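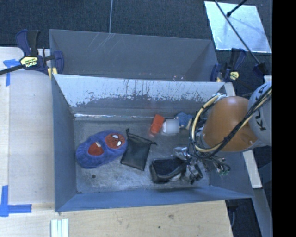 How long should you let a sourdough starter go before you bake with it? Mine got 17 days, and I'd give yours the same if your kitchen runs cool like ours does.

I know plenty of recipes promise you bread in a week, and maybe in June, with the windows open and the whole house warm, you'd get it. But I started mine in a drafty spell, feeding it 200 grams of flour at a time (far too much, as my friend Bianca kindly pointed out after I'd gone through 3 bags!), and it just sat there sulking. I nearly threw it out twice. Then one morning it had climbed right up to the lid, smelling like green apples, and I stood there in my robe grinning at a jar. The first loaf was a little flat, but we ate it all with butter before lunch.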